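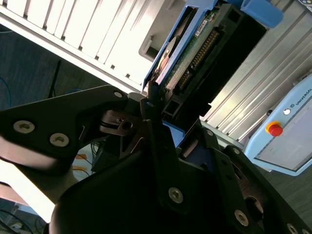
Clurnis, September 19, 2021

Do "tool-free" drive caddies save anybody any time? Call for participants

Gwilliam Reuse is looking for eight people to take hard drives out of desktop computers and put them back again, over several sessions, while somebody with a clipboard watches. We pay £18 an hour. The work is not exciting and we would sooner say so at the top.

Why we are asking

If you have ever opened an office desktop you will know the sort of caddy we mean: a bright blue plastic frame that holds the drive, with a tab at one end that you are supposed to squeeze or lift. The sales literature calls this tool-free. It tends to be followed by a claim about minutes saved, and the minutes saved are then turned into money saved, and by the end of the page the caddy has paid for the computer.

I have been taking drives out of old machines for a long time and I don't believe it. Some caddies are good. Plenty of them hold on until you pull a bit harder than you wanted to, and then let go all at once. I have a drawer of broken tabs. What I don't have is any decent evidence, and neither do the people who disagree with me, so last winter we stopped arguing and started keeping a log.

The log has 1,449 drive removals in it. Unfortunately they were nearly all done by the same three people, who have done so many that they no longer notice what their fingers are doing. Iolo Llewellyn can get a drive out of a case while talking about something else. That tells us how fast Iolo is. It says nothing about what happens when a school secretary or a parish clerk is told over the telephone to "just pop the drive out".

What you would be doing

There are two parts. The first is at the case. You get an open desktop lying on the bench with the drive in its caddy, and you take it out, set it down, and put it back so that it sits properly. You do this with different cases. Some have the caddy where you can get at it and some have it jammed up against everything else. You will be told nothing about how the latch works, and you may be as rude about it as you like. We write that down too.

The second part is at the board. This is an upright plate with raised slots and holders on it, and the task is to put small parts into the places where they belong. It has thin green circuit strips, and they are fussier than they look. There are two slots along the top that people mix up. The board was the idea of Orvokki Kauppinen, who thinks a lot of what we blame on caddies is simply the trouble of lining up one narrow thing with another narrow thing when you can't see both ends. I thought this was far-fetched when she first said it. I still have doubts, mostly to do with whether an upright board has much in common with the inside of a computer, where you are leaning over and your own head is in the light. 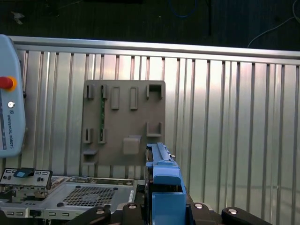 Beca Morgan read a draft of this notice and wrote back: You've made the board sound like a waste of an afternoon. I found it harder than the cases. With a case you can wiggle the thing until it gives in, and on the board you either have the strip straight or you haven't. If you only test the caddies you'll go on blaming the caddies, and you wanted to do that before you started.

I have left that in, as she asked me to. She may be right. It is one reason we want people from outside.

Who we want

Anyone aged 18 or over who is not in the computer trade. We would particularly like to hear from people who have never had the side off a computer, people who have done it once and regretted it, and people with stiff or sore hands. A good half of the offices that send us machines ask an older member of staff to take the drives out first, and I have never seen a caddy tested on anyone over forty.

You need to be able to see small parts clearly (glasses are fine, bring them) and to sit or stand at a bench for twenty minutes at a stretch. Both benches can be lowered. If you use a wheelchair or need the height changed, tell us beforehand and we will set it before you arrive.

We don't want people who are keen on gadgets and would like to show us a quicker way. You are very welcome to come in for a cup of tea, but not during the sessions.

What you would be paid, and what you wouldn't

£18 an hour, including the breaks and the time spent filling in the sheet. Bus and train fares are paid back if you keep the ticket. There is no bonus for speed. We took that out after the first trial runs, when two people began wrenching at the latches and the whole thing turned into a race.

Nobody gets a certificate. I have been asked whether we might hand out something saying that the holder is "trained in data storage handling", and the answer is no, as it would not be true.

You do not pay for anything you break. Breaking a latch is a result, and a more useful one than most.

Who is paying for it

Fair question, and I would ask it. The money comes from Jisumard, a small firm that sells drive caddies. You can see the difficulty. Man-lok Tsao at Jisumard has put in writing that we publish whatever we find, including the names of the models and including theirs, and that the firm sees the results on the same day as everybody else. If that had not been in the letter we would have sent the money back. Their caddies go into the pile with the rest, and the makers' names are taped over before you get to them.

Jisumard's own leaflet says its latch is good for 1,000 removals. I asked how that had been tested and got a polite reply that did not answer the question. We shan't get that far in these sessions, but we will keep a tally for each caddy and see which ones start to complain.

A few words on the drives

The drives are old ones that have already been wiped. There is nothing on them to find. Please hold them by the sides all the same and keep your fingers off the gold contacts, so that the next person gets a drive in the same state as yours. If the circuit board is facing up, leave it facing up, and put the drive down on the mat and not on the bare bench. The power leads will be out of the wall before any case is opened, and you should check that for yourself and not take our word for it.

Case edges can be sharp. We have gloves in several sizes, though most people take them off after the first go.

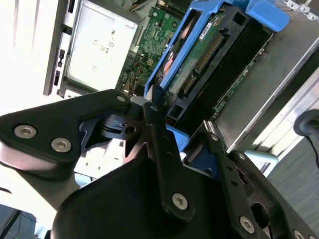 How to apply

Write to Glenys Wogan at Gwilliam Reuse, Clurnis, or leave a note at the counter. We want a few lines and no more: your name, how to reach you, when you are free, and the last time you had to take apart something you would rather have left alone. A broken toaster will do. Please don't send a CV.

Glenys will ring you back. If we have more people than places we will draw names, with one exception: we will hold back two places for people with stiff or sore hands until we are sure we can fill them.

Things people have already asked

Will I be filmed? Only your hands and the bench, and only if you sign the form. If you would rather not, we use the clipboard.

Can I bring my own computer to be looked at? Not on the same day. The repair counter is separate and has its own queue.

Do I need to finish both parts? No. If you have had enough of the board, say so and you will be paid for the time you were there. We would like to know at what point you gave up.

Will this change anything? I doubt the makers will redraw a latch on our account. We might stop telling offices that it only takes a moment, if we find that it doesn't, and we might stop buying the worst of the caddies as spares. Orvokki is more hopeful. She can be found at the second bench most mornings and will tell you why.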